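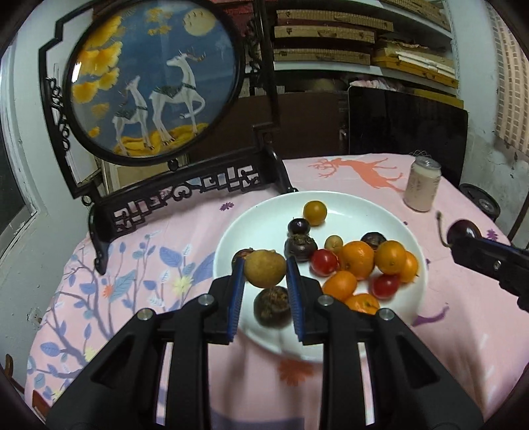 Page last changed: Tuesday, 4:15 pm, by Itsuki Takeda

Handheld gripper practice (fruit and other soft produce)

Handheld gripper practice is the loose set of rules people follow when they record themselves picking things up with a gripper held in the hand, so that a robot arm can later learn from the recordings. This article covers the soft produce side of it, mostly fruit on plates, which is the part I know best and the part I get the most mail about. I keep this page up on my own, and I've written it the way I talk, so please forgive the "I" all over the place. Other pages on this wiki are more buttoned up!

Where the rules come from

There's no single official standard. What most of us use is a mix of the Mestgate notes (short, a bit bossy, very good on cleaning) and the Iten list, which started as a page taped to a cupboard door and now runs to 5 sheets. The two agree on nearly everything except how to end a recording, and I'll get to that. Machine safety rules for powered robot arms are a separate thing and you should read those as well if an arm is going to be running in your room. A gripper you hold yourself is a gentler tool, but fingers still get pinched. I have pinched mine plenty.

Setting the table

Both sets of notes say the same thing here, and it surprises new people: leave the place looking like a home. Keep the patterned tablecloth on. Leave a drink can where somebody would put one, keep the decorative screen at the back, let the shelves be full. A robot that has only ever seen oranges on a plain gray sheet can get into real trouble once it meets a flowery pink cloth with a deer on it.

What you do control is the pile. The Iten list asks for mixed sizes and mixed skins on one plate, and I love this rule, it makes the whole job more fun. Large oranges with a mandarin, some mangosteens, a plum, cherry tomatoes, maybe something tiny and pale that's easy to miss. Let the pieces lean on each other and hide each other a little. If every fruit has its own clear space, you've made the task too easy and the recordings won't teach much.

Use real fruit where you can. Wax fruit has its fans (Hashemi's old course notes were all for it) but it slides differently between the pads and it never bruises, so you don't learn when you are squeezing too hard.

Taking hold

For anything round, close the two fingers on opposite sides at the widest part. Ridged pads help a lot with matte skins, the tan speckled kind especially, and somewhat less with glossy ones like plums and cherry tomatoes, which like to squirt out sideways if you catch them too high. Come in slowly over the last little stretch. Stop closing as soon as the fruit is held. The Mestgate wording is "hold it like you'd hold it for a friend," and I've never managed to improve on that.

Calyxes and stems get their own paragraph in both sets of notes. With a mangosteen, keep the pads off the dry frilly part on top, which can crumble and leave bits in the ridges. With a stemmed plum, let the stem stick out free. Don't pick fruit up by the stem, even when it looks like a handy little handle.

Lift straight up until you're clear of the neighbors, and only then move sideways. If a neighbor rolls, let it roll and carry on. Please don't reach in with your bare hand to fix it! A hand popping in halfway spoils the recording, and a rolling orange is a perfectly normal thing for a robot to have to deal with.

Working with two grippers

Two grippers over one plate is where manners come in. The common rules are:

Agree on sides before you start, left gripper for the left of the plate, right for the right.
Only one gripper goes into the pile at a time. The other waits off to the side, and it can be holding something while it waits.
Never pass one gripper's fingers under the other's body.
If they bump, say so in the log, even if the fruit was fine.

I used to skip that last one. Then I went back through a batch of 729 recordings one February looking for a loose screw, and with no bump notes I had to watch the lot. So now I write them down, every silly little tap.

Ending a recording

Now the argument. Mestgate says to open the fingers, back away and hold still for 2 seconds before you stop. Iten says to stop as soon as the fruit is resting where it should be. I'm on the Mestgate side, because the still moment shows whether the fruit stays put or wanders off across the cloth. Nondier users mostly follow Iten, since their logging tool trims the end anyway. Either is fine as long as you don't mix them in one batch.

Cleaning and wear

Wipe the pads between kinds of fruit and wash them at the end of the day. Citrus oil is the worst of it, it makes the ridges slick in a way you can't see. Check the screws on the housing while you're there. I swap pads after 400 picks, or sooner if the ridges have gone flat on one side, and I always change both together so the grip stays even. The hollow openings in a housing collect crumbs and dust, and a dry paintbrush gets them out nicely.

Fruit that has been gripped all day shouldn't go back in the kitchen bowl. Citrus you can peel is another matter and opinions differ, see the talk page.

Still missing from this article

Grapes, figs and anything in bunches. I've had two goes at a section on grapes and thrown both away. If you have notes on figs, please add them under this heading and put your name to them so I can ask you things.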